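3.2 How people label the small stuff in their kitchens

I went into this part of the study expecting to write about spices. What I ended up with was a pile of notes about handwriting, tape and leftover containers, and I'm much happier with it (my co-author Darragh Ó Súilleabháin is still holding out for more on spices, and he may get his way in Section 4).

We visited 30 homes in Clondthorpe and asked each cook to talk us through whatever they keep within reach when they make dinner. I did the talking and Darragh took the notes. Most people started with jars. Store-bought jars hardly ever got a label of their own, even when the cook had refilled them with something else! One woman had been keeping cumin in a paprika jar for years and saw no problem with it, as she was the only one who cooked. Her husband, making eggs one morning, saw a pretty big problem with it.

Clear containers were a different story. People told us again and again that they could "just see" what was inside, so why bother writing it down? Then I'd ask them to name the brown ones, and we'd get a long pause. Figure 1 has the kind of things I mean: a small spice bottle, a lidded clear container with something brown in it, a little printed card and a roll of tape.

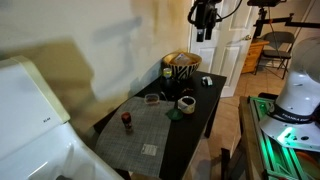

3.3 Where the labels go

Once somebody does decide to label a container, they have to pick a spot, and this is where the households really split. I'm a lid person myself, so I tried hard not to nod too much at the other lid people. Lids are easy to read in a drawer and useless on a high shelf. They also wander. Senan Ó Néill, who read an early draft of this section, pointed out that a label on a lid names the lid, and I've been annoyed about that ever since.

Side labels stay with the food, but they catch steam and sticky fingers. Two of our cooks had given up on both and kept loose cards next to the containers, moving them around as things got used up.
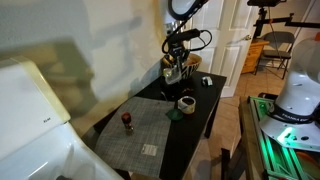

I liked the loose cards a lot, though they only work if everyone in the house plays along. In one of those two homes the teenagers didn't, and the cards for oregano and loose tea had been swapped for most of November before anybody spoke up. The other home was a couple who cooked together every night, and they had no complaints at all. We come back to shared kitchens in Section 5, where the question of who gets to name things turned out to matter more than the tape did.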